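Plalladix Household Plug and Socket Glossary
Version 4

Summary
Plalladix is a glossary of the words people use at home for plugs, sockets, adapters and extension leads. It holds 1,133 entries in 5 languages: English, Portuguese, Turkish, Spanish and German. Each entry gives a term, a short definition, the region where the term is used and at least one sample sentence.

Maintainers
Jussara Medeiros (Portuguese, Spanish)
Tülin Özkan (Turkish, German)
Marcelino Figueiredo (English, file format)

Files
terms.csv – one row per entry
regions.csv – region codes and full names
notes.txt – editorial decisions, by version

Fields in terms.csv
id: stable across versions; retired ids are not reused
term: the word or phrase in ordinary spelling
lang: language code
region: code from regions.csv, or blank if general
sense: definition in plain English
sample: sentence written by a contributor

Sources
Terms were gathered through written questionnaires and checked by 2 readers per language. Where the readers disagreed, both forms were kept and marked as variants. Trade catalogs were not used, and product names have been removed.

Known limits
Regional coverage is uneven. The Turkish entries come mostly from city speakers, and the German entries contain few terms from Switzerland. Older words for fuse boxes are thin in all languages. The glossary records usage only and should not be consulted for electrical safety or wiring rules.

Sample entry
term: power strip
lang: en
region: US
sense: a housing with one or more sockets, used to extend a wall outlet
variants: outlet strip, plug strip

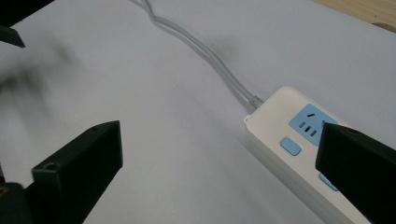

Figure 1. Power strip with a light blue socket panel.

Corrections
Please quote the entry id and name the region concerned. Corrections received before September will be reviewed for the next version by Zuleica Rangel.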